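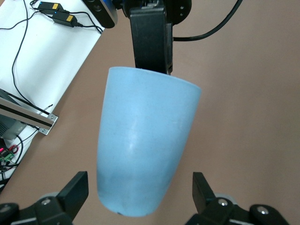 Rules without reasons
November 2020
By the editor, Sornow
2 min read

I finished Cimeneck last week. It is a short browser game from a small studio called Brivau, and it is built on one problem in philosophy: whether following a rule is different from behaving as if you followed it.

The player sorts tokens into two trays. Each tray has a rule, which is never shown. The game says only whether the last move was allowed. After 24 correct moves a level ends and you are asked to type out the rule. Any sentence that fits all 24 moves is accepted, and the next level then applies your sentence literally.

I wrote "no token may follow a larger one" on level two and had to restart, as my wording left no legal opening for the level after it. A looser wording got me through, though it described my own play less well.

The designers' notes run to 592 words and cite no one. They claim that the game takes no side. I disagree. A parser has to settle what each sentence means before play can go on, and that settles the question in favor of one reading. An earlier build, released in June under the title Žukauskas, skipped the typing step and left the matter open. I think it was the better argument and the duller game.

Two practical points. Progress is saved only between levels. The text box stops accepting input at 350 characters with no warning, so draft longer rules elsewhere and paste them in.

I have not tried the two-player mode.

Contact | © Sornow | Back to top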